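4. Shared tables and the habit of wiping down

4.1 Who cleans, and when

The four workplaces kept different rules for shared surfaces. Uditano had a written sheet, taped inside a cupboard door, which asked everyone to wipe the table after use. Flalis and Civmont had no sheet. At McAlister the rule was passed on by word of mouth in a new employee's first week, and two of the people we interviewed there gave versions of it that did not match. One had been told to wipe down at the end of the shift, the other after every job.

We held 16 interviews across the sites in June and asked each person to describe the last time they had cleaned a shared table. Most could do this easily. What they found harder was saying why they had done it at that point. Answers tended to fall back on the state of the surface (“there was a ring on it”) or on the next person due to use it. 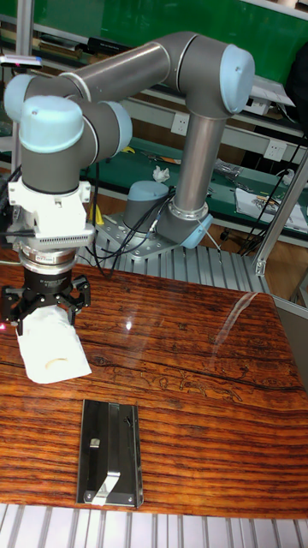

A written rule seemed to make little difference to these answers. At Uditano, where the sheet had been up for three years, only one person brought it up before we did. The others spoke of it as something for new staff. Rules of this kind may do most of their work early on and then fade into the background, as earlier studies of office kitchens have suggested for dish washing. We did not interview anyone who had left, so we can't say whether the sheet had ever been a source of conflict.

People did notice when a table had been left dirty, and they often had a guess as to who had left it. They rarely said anything. The usual response was to wipe it themselves and, in a few cases, to mention it to a third person later in the day.
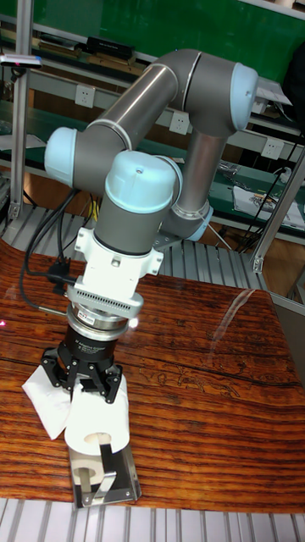
Pilar Gaete put it in terms of time, saying that it took her 15 seconds to wipe the table and a whole afternoon to get over having asked someone else to do it. She had asked once, at Flalis, and would not do it again. Rui Prata took the opposite view. In his opinion a dirty table that gets wiped without a word will be dirty again the next day, and he said he would sooner be thought rude.

4.2 Materials within reach

Where the cleaning supplies were kept mattered more than we had expected. At Civmont the cloths hung by a sink 12 steps from the nearest shared table, and those who worked at the far end said they brought their own tissues. At McAlister a stack of paper towels was kept on the table itself. Staff there described wiping as something done in passing – often with the same towel they had used for something else.

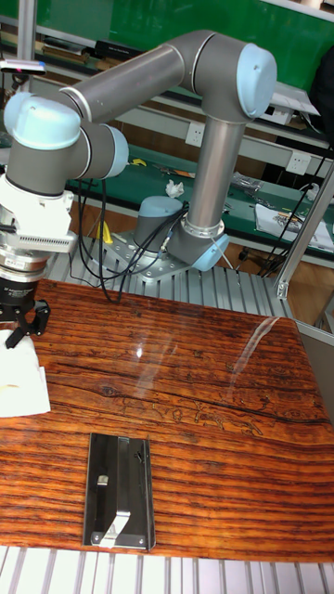 Figure 3. A folded white paper towel on a wooden tabletop.

Cloth and paper were also treated differently once used. A cloth raised the question of who would rinse it, and several people admitted to leaving one bunched up by the tap. Paper towels raised no such question, though two people at Uditano objected to the waste and had stopped using them. 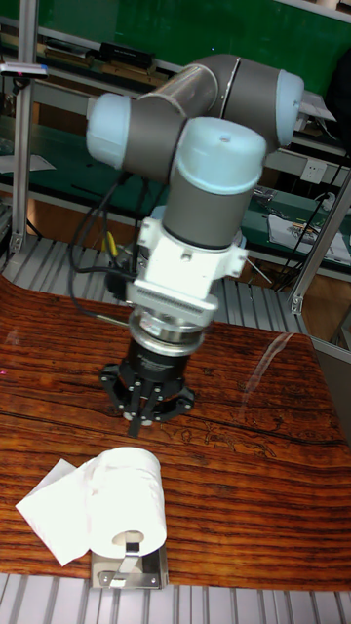
Wood brought its own worries. Those who worked at wooden tables were more careful about water and more likely to dry the surface after wiping it. Some avoided spray cleaners altogether, on the advice of a coworker or a parent. None had been given instructions by the employer on this point, and the sheet at Uditano did not cover it. We return to the question of inherited advice in Section 5, where the answers are compared with what the same people reported doing at home.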